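Looking after a small desktop arm: cables, fingers and screws
Workshop tips, 6 Feb 2025
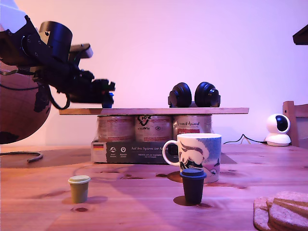

Most of the trouble I have had with the Alva has come from its cables. The motors have been fine. If your arm stops halfway through a move or drops off the controller, go over the wiring before you start reinstalling software.

Before you touch anything
Park the arm low with the gripper resting on something, then cut the power. The joints go slack when the power goes, and an arm left up in the air will come down on whatever is under it. Unplug at the wall. The switch on the Edska power supply only cuts the output side.

Cable slack
Move each joint by hand to both ends of its travel and watch the cable. It should never go tight, and it should never get between two brackets. If it pulls at the elbow, let out a little at the shoulder and try again. Leave a loop that hangs free. I used to tie everything flat against the arm because it looked better, and I broke 2 motor leads that way.

Use hook-and-loop strips on the moving parts and keep zip ties for the base. If you must use a zip tie near a joint, trim the tail flush.

Connectors
Push each plug in until it clicks. Tug the housing, never the wires. Natalina Fiore at the Brorninlow repair evening showed me how to put a dab of low-temperature hot glue on the side of a plug that keeps working loose. It peels off with a fingernail when you need to swap the motor.

Gripper fingers
Wipe them with a damp cloth and let them dry. Dust and crumbs collect in the notches, so go in with an old toothbrush. No oil here. If the fingers close crooked, take them off, center the motor in the setup program, and put them back on with the same gap on both sides.

Screws
I go over mine every 300 cycles. Start at the base and work out to the gripper. Snug is enough in plastic parts. One that keeps backing out of a metal bracket gets a very small drop of medium threadlocker, but keep that stuff away from plastic, which it can crack.

Bolting down
The first clamp I had was too narrow and the base rocked. Thanasis Stefanou suggested two wide ones with a scrap of rubber mat under the jaws, and the arm has stayed put since.

Recalibrating
Do this after any motor swap or after refitting the fingers. Home the arm, run it to the same test point 6 times, and mark where the fingertip lands on a piece of masking tape. If the marks are more than 3 mm apart, go back to the screws, beginning with the shoulder.

Spare motor leads come from Plovesstead. Order the longer ones.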